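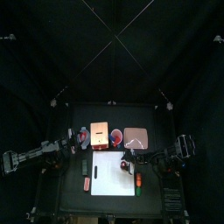 Bench workers and packers wanted for a study of shared robot cells

Has a two-armed robot turned up where you work? Were you told it would "free you up for more interesting tasks"? We would like to hear what those tasks were.

We are two researchers looking at small-item sorting and packing, the sort of job where somebody puts blocks, cups and little boxes where they need to go, all shift long. Suppliers are now selling pairs of arms with parallel-jaw grippers for this. The brochures talk about output. They say much less about who clears a jam, who lays the parts out again, and whether that person's pay grade has moved.

At the Moreira packing site, where we did our first interviews, 67 people worked the benches before the cells came in. Management says no jobs were lost. That may be so, but 21 of those people now have the title "cell attendant", and we have yet to see a written description of what a cell attendant does. Several told us they spend most of the shift waiting, then hurrying.

We are looking for people who:
- work, or worked until recently, beside a robot cell at Ekero, Berkero or any similar firm
- have done the same job by hand for at least four months
- can spare around 776 words' worth of patience for our consent form - we tried to cut it and failed

You don't need to be for or against the machines. Supervisors are welcome too, but will be interviewed separately from their teams.

Interviews start in August, last up to an hour and can be held after 4 pm. Travel is paid. Your employer won't be told you took part, and no robot supplier is funding us. Pleketti offered a demonstration day, which we turned down.

To take part, ask for Anežka Štefanec or Bohumila Tóth at the project office. Please ring from your own phone, not a work one.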